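給湯室の電子レンジとマグカップ　アキレアス・プサラスさんに聞く

「飲み物を温め直すのは、一日に2回までと決めています」

アキレアス・プサラスさんはそう言って、流しの横の棚からマグカップを下ろした。食器と台所用品を扱うヴァレン（Valen）の事務所で、商品の下見と社内の給湯室の管理を兼ねている。日本語は長く、話は日本語で聞いた。

給湯室は狭い。電子レンジと流し、棚があり、あとは人が立つだけの広さしかない。昼になると弁当を持った人が並ぶ。プサラスさんが管理を引き受けたのは5月で、最初に手をつけたのはレンジのまわりの物を減らすことだった。

「レンジの上に紙皿やふきん、砂糖の袋まで載っていました。説明書には上に物を置くなと書いてあります。全部どけて、棚に移しました。それから一週間は、砂糖はどこだと毎日聞かれました」

レンジはつまみを回す型を選んでいる。ボタンの多い機種も使ったが、戻した。

「飲み物と弁当を温めるだけなら、つまみで足ります。表示が外国語でも、出力と時間の見方を一度覚えれば困りません。ボタンの機種は、押し間違えた人が取り消し方を聞きに来ました」

マグカップの話になると少し長くなった。棚にあるのは陶器のものが多く、形はそろっていない。プサラスさんは、縁がいくらかゆがんだものを嫌わないという。

「手で作ったように見える縁は、口を当てたときに場所によって感じが違います。気に入った向きができるんです。取っ手は太いほうがいい。細い取っ手は、重いカップだと指が痛くなります」

選ぶときの順番も決まっている。まず持つ。次に底を見る。それから、レンジに使えるという表示を探す。金の線が入ったものは、どれほど安くても会社用には買わない。火花が出るからだ。700円のカップと2,936円のカップを並べて使ったこともある。

「高いほうは確かに口当たりがよかった。ただ、温めると取っ手まで熱くなりました。安いほうは取っ手が冷たいままでした。値段を見ても、そこはわかりません。結局、会社には安いほうを買い足しました」

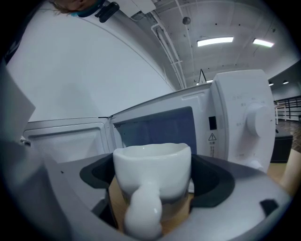 エスピノサさんからは、温め直しそのものをやめたほうがいいという意見が出ている。コーヒーは冷めたら味が落ちており、温めても戻らない。少なめに淹れて、飲みきってからまた淹れればいい、という考えだ。蓋つきの保温カップに替えれば、レンジの順番待ちも短くなると話しているという。

プサラスさんは、半分は賛成だと答えた。

「コーヒーはその通りです。私も温め直すのはたいてい牛乳かお茶です。でも保温カップは洗うのが面倒です。パッキンを外さないと匂いが残る。共用の流しでそこまで洗う人は多くありません。陶器なら、スポンジで一周すれば終わりです」

牛乳を温めるときは、いっぱいまで注がない。七分目で止め、短めに加熱し、一度出してスプーンで混ぜる。足りなければもう一度入れる。水やお茶でも、加熱しすぎた直後に動かすと急に沸き立つことがあるので、少し待ってから取り出す。

「待つのは嫌がられます。後ろに人がいると特にそうです。だから扉を開けて、中に置いたまま待つように言っています。次の人にも、もうすぐ終わるのが見えるでしょう」

カップを置く位置にも癖がある。取っ手を手前に向けて入れる。庫内で皿が回る機種では止まったときに向きが変わってしまうが、それでも手前に入れるのだそうだ。

「奥を向いて止まったら、布巾を使って縁の近くを持ちます。素手で回そうとして熱い思いをした人がいます。私です」

掃除は週に一度、水を入れた耐熱の器を温め、湯気で汚れをゆるめてから拭く。扉の内側も忘れずに拭く。縁に沿った部分に汁がたまりやすく、放っておくと閉まりが悪くなるという。以前は洗剤を使っていたが、匂いが弁当に移ると言われ、今は水拭きで済ませている。

においの強いものを温めた人は、しばらく扉を開けておく。この決まりだけは紙に書いて壁に貼った。ほかの決まりは口で伝えている。

「紙が増えると読まれません。前の事務所では壁が紙だらけでした。レンジに関するものだけで何枚もあって、互いに違うことが書いてありました」

棚の手前には、よく使うカップを置く。重ねるのは同じ形のものだけで、取っ手のあるカップは重ねない。重ねたカップは取り出すときに縁が当たり、そこから欠ける。欠けたものは惜しくても下げる。

今ほしいものを聞くと、棚板をもう一枚という返事だった。ホームセンターで見つけたものは2,275円で、奥行きが少し足りなかった。

「切るのは簡単ですが、足すのは難しい。もう少し探します」

取材が終わると、プサラスさんは使ったカップを洗い、伏せずに布巾の上に立てて置いた。伏せると内側に匂いがこもるのだという。

（2023年9月10日）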